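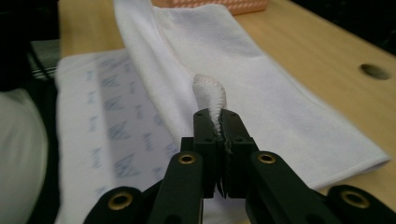 What is the easiest way to fold a towel that has gone in the basket in a heap?
Find a corner first and hold on to it. Once one corner is in your grip the rest of the towel will hang or lie out from it, and you can follow the hem along to the next corner without turning the whole thing over several times.

This page covers ordinary cotton towels, both the plain kind and the printed kind sold for children. It was written by Albane Baudry for the Feseck household pages and checked by Benoît Mallet, who does the laundry section.

What you need
A clear table or desk, wider than the towel when it is folded in half
A basket with open or mesh sides
The towels, fully dry

If they are still damp in the hems, leave them out for another couple of hours. The hem is the thickest part and dries last.

Step 1. Find a corner
Take hold of the towel anywhere and run along the edge until you feel two hems meet. Pinch the corner itself, with the stitching inside the pinch. If you only catch the loops of the terry they may pull, and a pulled loop should be snipped level with the others, never tugged.

Step 2. Lay it across the table
Lift the corner and draw it towards you, letting the cloth trail behind. It will often come out as a long twisted band. Leave the twist alone for now and put the far end down first.
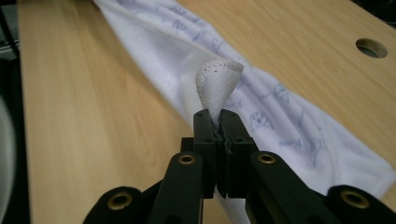
Graten, May 2, 2026

With the towel on the table, work out the twist from the middle. Keep the first corner pinched in one hand and slide the other hand along the nearest hem. When you reach the second corner, move both hands apart until the edge between them is straight, then give one short shake and lower it.

Pale prints can be hard to make out, and on many towels the wrong side shows a fainter version of the same drawing. Check the hem if you are unsure: the side with the edge turned over is the back. Put the back facing up, so the pattern ends on the outside once folded.

Step 3. Fold
Bring the long sides together, matching the corners before you smooth the middle. Smooth outwards with the flat of the hand. Then bring the short ends together, and fold once more in the same direction for a hand towel. A bath towel needs a further fold if your shelf is shallow.

Small unevenness at the hem does not matter. Put the folded edge at the front of the shelf and the loose edges at the back.

Step 4. Use the basket properly
The basket is for carrying and for short waits. A towel left crumpled in it overnight will keep its creases, though they do no harm and mostly drop out after a day on the rail. Stand the basket towards the back of the table, so there is space in front of it to lay each towel out, and take them from the top one at a time. Pulling from underneath brings two or three up together.

If you can't fold straight away, lay the towels in loosely and don't press them down to fit more in. Two small loads are easier than one that has to be squashed.

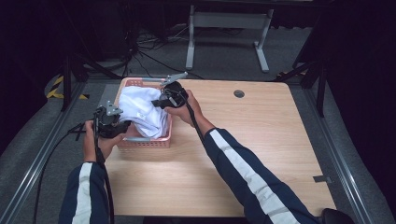
Page last changed: December. Storage notes added by Corentin Jacquet.

Putting them away
Folded towels can go back in the same basket if you have no shelf for them. Stand them on edge, folds upward, and you can take one without disturbing the others. Wipe the basket out first, as lint collects in the holes and along the rim. A dry brush gets it out of mesh better than a cloth does.

Sizes
The folds above suit a hand towel or a medium bath towel. For a large bath sheet, fold it in half over a rail or the back of a chair before bringing it to the table - it is too long to manage flat. Face cloths need only 2 folds.

Fabric softener
Leave it out, or use it rarely. It coats the loops and the towel takes up less water. If towels have gone stiff, a good shake before hanging and another before folding will loosen them.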